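I bought the Garnen dustpan and brush in March, when the old one finally split down the middle, and I've now had enough months of crumbs out of it to say something useful. It came from Cullent, who do all sorts of household bits, and it turned up in a box big enough for a microwave (why do they do that?).

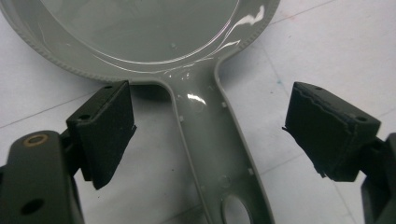
I'd been after something cheap that could live under the sink and still look decent. Most sets I tried in shops felt flimsy, and I'm fussy about handles — if one digs into my palm, it goes in the charity bag. Grey plastic doesn't bother me at all, and my round-headed plastic thing with the clear disc is grey too, right down its long handle with the channel in the middle, so the cupboard nearly matches!

## Sweeping up

The rubber lip is the best bit. It sits flat on tiles and on the kitchen table, and you don't get that maddening line of dust left behind. Shredded paper goes in with one push, mostly.

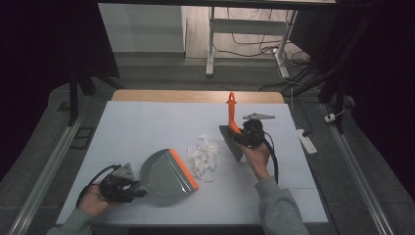 ## The niggles

Flour is another matter, I had to wipe up after it. The hanging hole is too small for my hook as well, and Cullent took 9 days to answer my email about it.

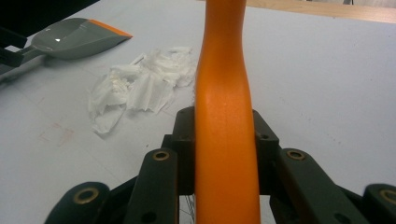 My last set was a Lallix and I held on to it for 7 years, so the Garnen has a lot to live up to. I do like a bit of colour on a tool, and a smooth orange handle with a narrower waist like this one is easy to spot in a dark cupboard. Four stars from me, and I'd buy it again.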